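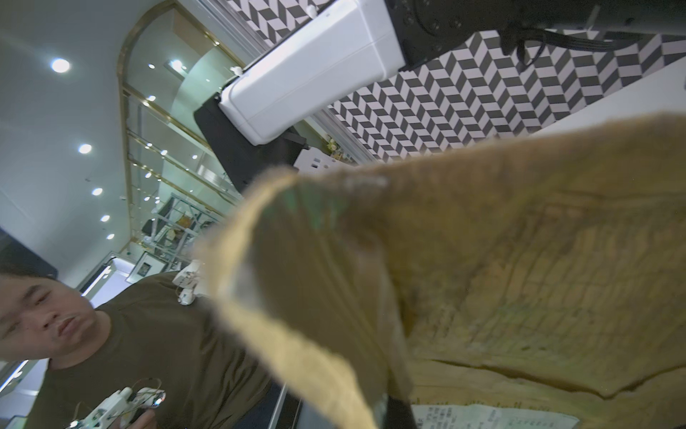
Saving Seed Potatoes, and Other Things I Got Excited About This Fall

Search this blog Enter keywords Go

22 September 2020

I dug the last row of potatoes on Sunday afternoon and I am still grinning. This was my first year growing a variety called Dolleck, which Sandra Oakley passed along to me in a paper bag back in the spring, and what a potato! Yellow inside, thin skin, holds together in soup but still mashes up nicely if you give it long enough. I planted 12 pieces, all from that one bag, and ended up with 47 pounds. My soil is mostly clay, so I was ready for a lot less.

So of course I want to grow them again, and that means keeping some back for seed. I've read plenty of warnings about this. Yes, store-bought certified seed is the safer bet, and if you've had blight or scab you should start fresh. But my plants stayed green and healthy right up until they died back on their own, so I'm going for it.

I picked out potatoes the size of a hen's egg from the plants that did best (I'd tied a bit of red yarn to those back in July, which I was very pleased with myself for remembering). Anything with a fork hole in it went straight to the kitchen. The rest got spread out in the shed for two weeks to toughen up, and I didn't wash them, just brushed off the worst of the dirt once it had dried.

For storage I'm a burlap person. Plastic makes them sweat, and cardboard is fine until the mice find it. An old sack lets the air in and keeps most of the light out, and if you fold the top over loosely you can check on things without dumping everything on the floor. Mine go in the back of the cellar, where it stays near 40 degrees all winter – cold enough that they sleep, never cold enough to freeze.

Please label your sacks! Last year I had two kinds of potato that looked exactly alike in March and I planted them all in one big happy muddle. Hanne Bundgaard writes the variety and the row on a clothespin and clips it to the sack, and I'm stealing that idea this year.

Next up is garlic. I've got 35 cloves of Ornard to put in come October, plus whatever I can talk my sister out of. The bed is already cleared and has a good layer of compost on it, and I keep walking out there just to look at it – there's nothing to see yet, but I love a bed that's ready to go.

If you've kept your own seed potatoes for more than three or four years, I'd love to hear how they did. Did the yields drop off? Did you swap with a neighbor to freshen things up? Leave me a comment, I read them all.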